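In Defense of the Red Tablecloth
October 6, 2019

I own one good tablecloth, and by good I mean loud. It's bright red, soft as a sweatshirt, and it came from the clearance bin at Benelis, where I had gone in for light bulbs. My family has opinions about it. Too hot, too Christmas, looks like a blanket (fair!). I keep putting it on the table anyway.

My case starts with fruit. Put an orange on a pale wood table and your eye slides right past it. Put the same orange on red and you want to peel it on the spot.

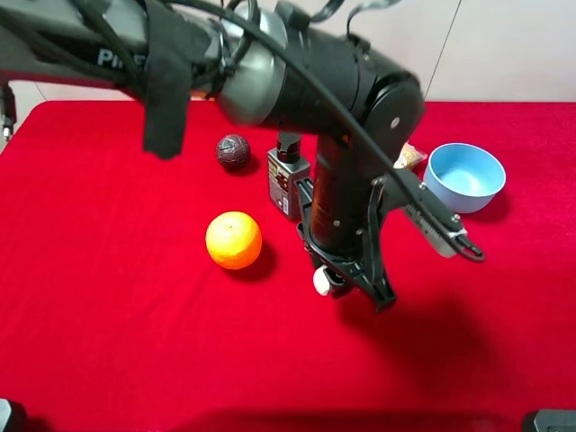

The trouble with fuzzy cloth

Okay, yes, it shows everything. Every swipe of a hand leaves a swirl, like a vacuumed carpet, and every crumb moves in for good. I've read maybe 59 tips for linen care and not one of them covers this stuff. I brush it with my palm, all in one direction, and then somebody drags a plate across and I'm back to streaks.

But I've come around on the streaks. A smooth white cloth makes me nervous for the whole meal, and this one has already given up on being perfect, so I can too.
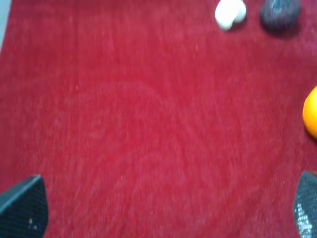 Swirls and all. I've stopped brushing.

The other thing I love is how it pulls odds and ends together. I used to think a table needed a plan, a matching set, one of those $322 centerpieces in the Stallov catalog with the fake branches. Now I think it needs one strong color underneath and whatever you've got on top. A light blue bowl looks terrific on red, even with nothing in it. So does a snack still in its clear wrapper, or a plain gray bottle that would look like clutter anywhere else. 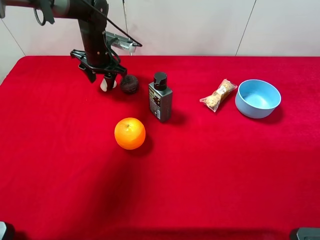

I'm not saying throw out your placemats. If beige makes you happy, eat on beige! But come November, when it's dark before dinner and the whole house feels like the inside of a shoebox, I'd take red fleece over the nicest oatmeal linen at Benelis. Mine needs a wash first, though.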